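Tea sandwich

A tea sandwich, also called a finger sandwich, is a small sandwich made on thin, soft bread and meant to be eaten in a few bites. It is served with afternoon tea, at receptions and as part of a light lunch. The crusts are usually cut off before serving.

Shapes

The most common shapes are the triangle, the finger and the square. Triangles are made by cutting a trimmed square sandwich once or twice from corner to corner. Round sandwiches are stamped out with a cutter and leave more waste.

Bread and fillings

White sandwich bread is the usual choice, though wheat and rye are also used. A thin layer of butter or cream cheese is spread to the edges of each slice to keep moisture out of the bread. Common fillings include cucumber, egg salad, ham and cheese, smoked salmon, and chicken salad. Fillings are kept thin so that the sandwich holds its shape when lifted.

Serving

Tea sandwiches are set out on tiered stands, platters or flat trays. On a tray, triangles are often stood on their long side in rows, with the filling facing up, or laid flat with the points in one direction. Packaged snacks and bottled drinks may be offered nearby - a common arrangement at buffets where guests help themselves.

A triangular sandwich with a pink and yellow filling, held over a beige tray; bottles on a two-tier rack and a tray of packaged snacks are behind it. 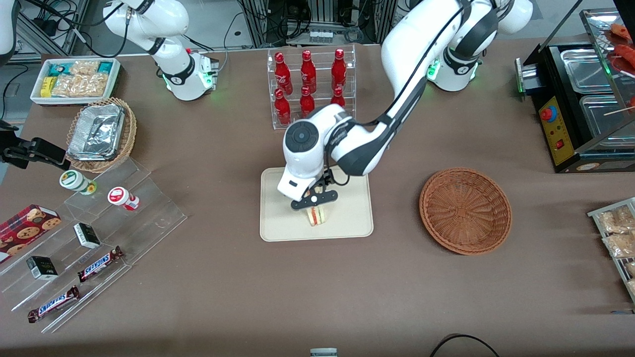 Regional customs

In Jarnunton, triangles are served at the December reception held in the old grain hall. A menu kept by the hall lists 300 sandwiches for 193 guests, most of them ham and egg. The nearby town of Skastwood prefers fingers on rye bread, and its bakeries sell them in boxes from mid-morning.

The food writer Everett Boateng described both customs in his book Lustia, a collection of 23 menus for small gatherings. Alaric Park later adapted several of the recipes for school kitchens, replacing the butter with cream cheese.

Storage

Cut sandwiches dry out quickly. They can be covered with a barely damp cloth and plastic wrap and kept in the refrigerator for a few hours. Cucumber and tomato fillings are best added shortly before serving.

See also

Afternoon tea
Club sandwich
Canapé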